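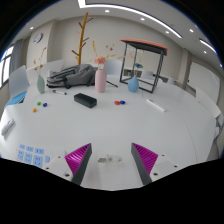
I have been comparing hand-held grippers since July, and I have come around to an opinion that my younger colleagues find a bit old-fashioned: we spend far too much of our time arguing about fingers and not nearly enough of it arguing about tables.

Let me back up a little. When Viola Fabbri first asked me to help her choose between the Kerkham fingers and the Aasen ones, I did what everybody does. I asked about pad hardness, how wide they open, whether the ribs ought to run straight or on a slant. These are good questions (I still enjoy them, and I will happily talk your ear off about slanted ribs over lunch) but they were the only questions I asked, and I asked them for weeks.

Our tests back then were done on a bare gray bench with foam blocks. Both sets of fingers picked up the foam, of course. A pair of salad tongs would have picked up the foam. We had lovely charts and very little reason to prefer one gripper to the other, apart from the fact that Viola liked the way the Kerkham pair felt in her hand.

So now I ask for a table with a life of its own. Give me little magnets, some of them side by side and touching, so that you have to decide how to come at one without dragging its neighbor along. Give me small flat cards and a whiteboard eraser and pens lying at whatever angle they like. Most of all, give me something clear on a white tabletop, the sort of thing you have to squint to find. If a person has trouble seeing it, I would dearly like to know what the camera makes of it before I form any views about the rubber.

And leave the tall things at the back! Vases, dried stems, somebody's backpack - these belong in a test as much as the objects you mean to pick up. A wide lens takes in the chairs and the ceiling lights too, and any controller you train will have to live with all of that.

I know the case against me. The people at Plorovport want every trial to match, and they have a point, as a messy table is hard to set up the same way twice. With only 3 trials per object you can fool yourself badly. My own answer is to do more trials. We are planning 600 with the Ernura controller, on tables we rearrange as we go, and I would take those over a tidy week of foam any day.

Viola still favors the Kerkham fingers, by the way. I lean toward Aasen for flat cards and have no strong feelings about the rest yet.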